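Categoría: Artículos / Defensa y seguridad / Espacio aéreo

3.2. Fiabilidad de los comunicados sobre interceptaciones

Los partes oficiales de interceptación aérea suelen citarse como si fueran mediciones. Conviene desconfiar. De los 239 comunicados reunidos en el archivo Skollgate, solo 19 indican la distancia mínima entre aeronaves, y casi ninguno explica cómo se obtuvo. El resto recurre a fórmulas como «maniobra profesional» o «aproximación insegura», cuyo significado depende de quién firma.
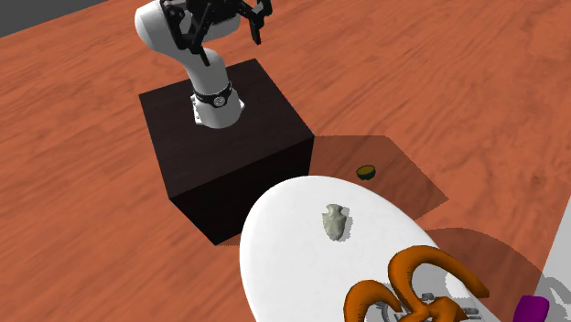

Tampoco ayuda que las dos partes describan a menudo el mismo encuentro con horas distintas. El método Prultar propone resolver estas discrepancias promediando ambas versiones, solución cómoda que da por supuesto que los errores son independientes. No hemos encontrado motivo para admitirlo: cada ministerio redacta su nota conociendo ya la del otro. 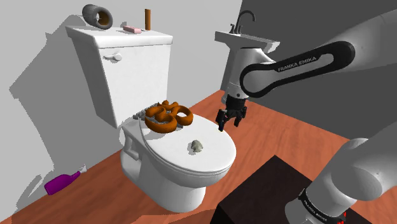 Adriana Lizarraga
Investigadora principal, Grupo Zullden de Estudios Aeronáuticos

Aplicado el filtro de trazabilidad a la muestra, quedan unos 117 episodios utilizables. La cifra parece holgada, pero se concentra en meses de ejercicios militares, con un pico en febrero que podría reflejar mayor actividad o, sencillamente, oficinas de prensa más diligentes. El índice Witkowska interpreta ese pico como escalada. Con los datos disponibles, tal lectura nos parece prematura, y los intervalos publicados junto al índice no incorporan el sesgo de notificación que se discute en la sección 2.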